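4.2 The table as furniture, and the things left on it 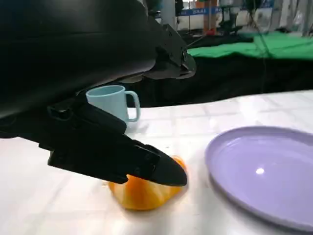 Figure 3. Light blue mug, lavender plate and orange item on the white tabletop, Rarkville.

Most writing on household tables is about meals. Meals are tidy things to study: they have a beginning and an end, and somebody usually says when it is over. Our interest is in the long, dull stretches between them, when a table goes on holding things that no one has quite decided to put away. We call this the idle setting. A reviewer of an earlier draft called it mess, and we have kept the comment on file.

The Rarkville material covers 20 households, of which 17 kept a table diary through September and 18 let us come back for a second visit. (One household welcomed us back warmly but had mislaid its diary, which was found under things on the table.) Participants were asked to leave the surface as it was and to write down what stayed on it between one meal and the next. We did not ask for reasons. We got a great many.

Two patterns matter for this section. The first is that plates and mugs behave differently. A mug is treated as a private object even when it belongs to a matching set, and it can stand on a table all afternoon without drawing comment. A plate is public. An empty plate in particular was read by our participants as an unfinished job, and several diaries record short disputes over whose job it was. The lavender plate in Figure 3 is empty in just this way: shallow, clean-lined, and likely to be seen by any passing adult as an accusation. The mug gets off lightly. Bạch, in the kitchen study from which we borrow our coding scheme, puts both under "vessels at rest", and we have come to think this too generous to the plate.

The second pattern has to do with colour. Plastic tableware in pale shades turned up again and again in the diaries, often in homes where the youngest resident was well into high school. It had been bought for small children and had simply outlasted them. Participants described it with some embarrassment and then admitted that they used it daily. One wrote that the good plates were "for when people come", and added that people had last come at Easter. We found no household that had thrown out its plastic mugs on purpose. They leave by way of picnics.

The orange item in the figure raises a coding problem that cost us more time than it should have. It might be a peeled orange and it might be a plush toy, and the two belong in separate categories of our scheme (4b, food in progress; 6a, playthings). Both coders worked from the picture alone, as the protocol requires, and they disagreed - politely at first. The glossy highlights favour fruit. The soft, slightly squashed look favours either, depending on how one feels about fruit. We settled on a new category, 4/6, for things that look edible and may not be. It has since proved useful for a good deal of the remaining material.

Surface also plays a part. The white top with its faint grey grid could be tile or could be a textured cloth, and we have left it uncoded on that point. What the diaries do suggest is that a light surface shortens the idle setting. Crumbs show on it. In homes with dark timber tables, objects stayed put longer and were described more fondly; in homes with pale ones, the writers sounded tired. The comparison set from Rultimari, where the same 20 prompts were given in a different order, leans the same way but with fewer complaints about crumbs, and we would not build much on it.

We used the Murkex sheet to log each object's position at the start and end of an idle period. The sheet assumes that objects either move or stay. It has no box for the plate that is picked up, looked at, and set back down in the same spot, an event our diarists reported often enough that we began writing it in the margin. Section 4.3 takes up those margin notes.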